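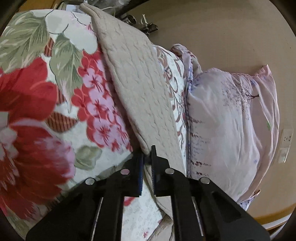
“이불은 늘 이깁니다” 손에 쥐는 그리퍼 대여 키트, 두 달을 써 본 사람에게 물었다

에바리스토 솔랄파(Evaristo Xolalpa)는 침구를 미워하지 않는다고 했다. 인터뷰를 시작하고 3분 만에 나온 말인데, 묻지도 않은 것에 먼저 답하는 걸 보니 조금은 미워하는 듯했다.

그는 집안일 로봇용 조작 데이터를 모으는 작은 팀 ‘루오(Luo)’에서 수집을 맡고 있다. 지난 10월부터는 스티바흐(Stivach)라는 업체의 그리퍼 대여 키트를 썼다. 손에 들고 다니며 집게로 물건을 집으면 위에 달린 카메라가 그 과정을 찍는 장비다. 로봇 팔은 딸려 오지 않는다. 팔 노릇은 빌린 사람이 한다.

“처음 상자를 열었을 때 동료가 그러더군요. 로봇은 어디 있느냐고. 제가 손을 들었습니다.”

키트는 그리퍼 한 쌍과 충전기, 교체용 손가락 패드, 그리고 설명서로 되어 있다. 설명서는 47쪽이다. 그중 침구를 다루는 부분은 반 쪽이고, 나머지는 대체로 컵과 블록 이야기라고 한다. 솔랄파는 이 비율에 할 말이 많았다.

“컵은 협조적이에요. 어제 잡은 자리를 오늘도 잡을 수 있습니다. 담요는 그렇지가 않죠. 한 번 건드리면 다른 물건이 됩니다. 꽈배기 무늬로 짠 니트 담요 같은 건 그나마 낫습니다. 골이 있어서 집게 끝이 걸릴 데가 있거든요. 문제는 그 밑에 얇은 천이 깔려 있을 때입니다. 담요만 집었다고 생각하고 들어 올리면 이불까지 따라옵니다. 둘이 아주 친해요.”

그래서 해법을 찾았느냐고 물었다.

“천천히 합니다. 그게 답니다. 더 멋진 답을 기대하셨으면 죄송하고요.”

패드에 대한 평가는 후했다. 집게 안쪽에 잔골이 파인 파란 패드가 붙어 있는데, 그는 이 부품 하나 때문에 대여를 연장했다고 한다. 이전에 쓰던 클럴소프(Clullthorpe)의 집게는 안쪽이 매끈해서 베갯잇 한 장을 잡는 데 인내심이 한 통씩 들었다는 것이다. 스티바흐 패드는 얇은 면도 잘 무는 편이다. 다만 보풀도 잘 문다.

“하루 끝나면 칫솔로 골을 닦습니다. 설명서에는 ‘부드러운 솔’이라고 되어 있어요. 저는 칫솔이라고 해석했고, 아내는 자기 칫솔과 너무 비슷하게 생겼다고 해석했습니다.”

무게는 어떨까. 이 대목에서 그는 손목을 한 번 돌려 보였다. 한 번에 40분까지는 괜찮고, 그 이상은 동작이 눈에 띄게 게을러진다고 한다. 그런 동작도 고스란히 기록된다. 언젠가 어느 집 로봇이 오후 늦게 베개를 대충 밀어 놓는다면 자기를 떠올려 달라고 했다. 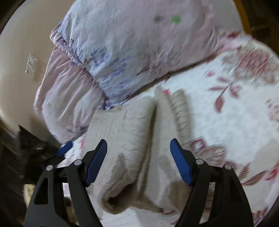 수건이라는 과목

침대 위의 수건은 팀이 정한 과제 중에서도 쉬운 축에 들었다. 적어도 계획표에는 그렇게 적혀 있었다. 뭉쳐 놓은 베이지색 수건을 집게 둘 사이에 두고, 가장자리를 찾아 펴고, 접는다. 사람이라면 전화를 받으면서도 할 일이다.

“전화를 받으면서는 절대 못 합니다. 손가락이 두 개로 줄어 보면 아세요. 수건은 단을 찾는 게 일의 절반입니다. 골이 진 단이 위쪽에 나와 있으면 고마운 날이고, 안으로 말려 들어갔으면 뒤적여야 하죠. 꽃무늬 이불 위에서는 눈도 바쁩니다. 꽃은 예쁜데 제 일에는 도움이 안 돼요.”

그는 무늬 많은 침구를 일부러 고른다고 했다. 민무늬 흰 시트에서만 찍은 데이터는 보기엔 깔끔하지만 실제 집에서는 힘을 못 쓴다는 것이 루오 팀의 생각이다. 덕분에 그는 요즘 남의 집에 가면 커튼보다 이불부터 본다. 사교에는 좋지 않은 습관이라고 덧붙였다.

카메라 이야기도 했다. 렌즈가 넓어서 화면이 둥글게 휘고, 빨리 움직이면 배경이 흐려진다. 집게는 늘 또렷하게 나온다. 솔랄파의 표현으로는 “주연은 조명을 받고 조연은 흔들리는” 화면이다. 벽 스위치까지 한 화면에 들어오는 점은 마음에 든다고 했다. 방 안에서 자기 위치를 따지기에 좋다는 이유였다. 흐려지는 쪽은 업체에 문의했고, 답장은 친절했다. 더 천천히 움직이라는 내용이었다.

값과 불만

대여료는 한 달에 350유로. 배송은 부데일(Vuddale)에 있는 창고에서 오고, 반납할 때의 운송비는 빌린 쪽이 낸다. 계약서 뒤쪽에 있는 문장이라 그는 반납을 준비하다가 알았다고 한다. 교체용 패드 한 벌은 35유로인데, 그의 손에서는 한 달을 조금 넘게 버텼다.

“비싸다고는 못 하겠습니다. 사는 것보다는 싸니까요. 그런데 패드는 좀 더 넣어 줬으면 좋겠어요. 블록만 집는 고객이 저한테 맞춰 달라는 건 아니지만, 침구 담당용 상자를 따로 팔면 저는 삽니다. 칫솔도 넣어서요.”

가장 큰 불만은 가방이었다. 그리퍼 한 쌍은 딱 맞게 들어가는데 충전기 자리가 애매해서, 뚜껑을 닫으려면 전선을 세 번 감아야 한다. 두 번이면 안 닫히고 네 번이면 전선이 꺾인다. 그는 이 동작이야말로 로봇에게 가르치고 싶다고 했다.

다음 과제를 물으니 이불 커버 씌우기라고 했다. 일정은 아직 안 잡혔다. 팀 회의에서 안건이 나올 때마다 누군가 커피를 가지러 간다고 한다. 대여는 일단 한 달 더 연장했고, 패드는 두 벌을 추가로 주문해 둔 상태다.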